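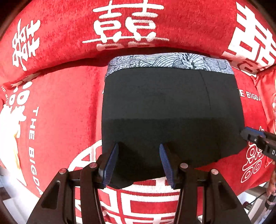
林尼那边的听众来信说，这张唱片不该拿耳机听，耳机会把最低的一层声音压扁，第三轨前半段几乎等于没有。来信人用一对旧音箱重放了一遍，说低音提琴的弓压在弦上的摩擦声才出来，先前以为是底噪。

我们照这个办法又听了一次，下面的评介以音箱重放为准。

## Ilier：《Plestesik》

Ilier 是低音提琴手 Ignacio Escobar 和电子音乐作者 Renji Ebihara 的二人组合。《Plestesik》原本是一部电台声音剧的配乐，剧本后来搁置，录音留了下来，由 Kirkevell 厂牌整理成专辑。全长40分钟，分五轨，没有标题，只有编号。

录音的底子很简单。Escobar 在一间石墙排练厅里拉琴，Ebihara 在隔壁同时处理信号，再把处理过的声音送回厅里的扬声器，由话筒一并收进去。因此琴声和电子声共用一个空间，混响的长短一致，分不出先后。有几处听上去像两把琴在对答，按内页的说明，全片只有一把琴，没有叠录。

第一轨最长，也最难进入。开头是一个持续的低音，音高不变，弓速在变。Ebihara 先是只取泛音，把它们移高，做成一层很薄的嗡鸣，七分钟以后才开始切断信号。切断的地方不规则，每次留下的空白里还能听到厅里的余响。喜欢旋律的听众可以从第二轨听起，那里有一个四音的下行句子，反复出现，每次少一个音，最后剩下一个拨弦。

第三轨就是来信提到的那一段。前半段音量极低，Escobar 用弓杆敲琴马下方的弦，声音短而干。后半段 Ebihara 引入一组脉冲，速度稳定，琴却不跟，一直比脉冲慢一点。两者的距离越拉越开，到结尾处差出将近一拍。这一段的处理很克制，换成别的制作人，多半会在这里把音量推上去。

第四轨请了 Montserrat Lorente 念词。她念的是剧本里的残句，大多是地名和时刻，语气平直，像在报站。声音没有做变形，只是放在很远的位置。不懂西班牙语也不妨碍听，内页附有全文和英译，没有中译。

第五轨稍弱。材料和第一轨相近，只是倒过来安排，先碎后整，听到中段就能猜到怎么收。如果删去三四分钟，会更紧凑。另外，第四轨和第五轨之间的静默留得太短，人声刚停，低音就上来了。

母带由 Rodrigo Olmedo 制作，动态范围保留得很大，音量最小的地方和最大的地方相差悬殊。建议先把第二轨的拨弦调到合适的响度，之后不要再动旋钮。

## 版本

黑胶首版印400张，双张，45转，第一轨因篇幅关系分在两面，中间有淡出淡入。在意连贯的听众应选数字版或CD，这两个版本都没有断开。黑胶的封套是灰卡纸，内页折成三折，印有录音时的话筒位置图。数字版附同一份内页的扫描件。

Kirkevell 的订购页面目前只接受预订，黑胶要到八月寄出，CD稍早。寄往国内的邮费按重量另算，两张以上合寄比较划算。

## 同一厂牌的另一张

Crescencio Aguirre 的独奏录音《Abdel Rahman》也在这一批里重新发行。他用的是手风琴和一台磁带机，没有电脑。磁带放的是他自己早年的练习录音，速度降了一半，音高随之下降一个八度，他再在上面即兴。音质粗糙，有明显的磁带嘶声，A面尾部还有一处走带不稳，重发时没有修。

两张唱片放在一起听，差别在于对待时间的办法。Ebihara 处理的是刚刚发出的声音，延迟最多几秒；Aguirre 处理的是多年前的声音，演奏者和录音里的那个人手法已经不同，右手的装饰音尤其明显。B面第一首最能听出这一点，磁带里的乐句还没拉完，现场的手风琴已经换了和弦。

初版多年前就已售完，二手价格偏高。重发版曲目不变，曲序恢复为作者最初的排列，把原先放在末尾的短曲挪到了A面开头。

## 更正

上期谈室内声学录音的一则里，把话筒的间距写成了4米，应为2米。网上的存档已改，邮件版无法收回，请以存档为准。

下期评介两张管风琴录音，以及一张只用簧片和风箱做成的短片集。来稿和来信仍寄原来的邮箱，谈到具体段落时请注明轨号和时间。

2020年5月17日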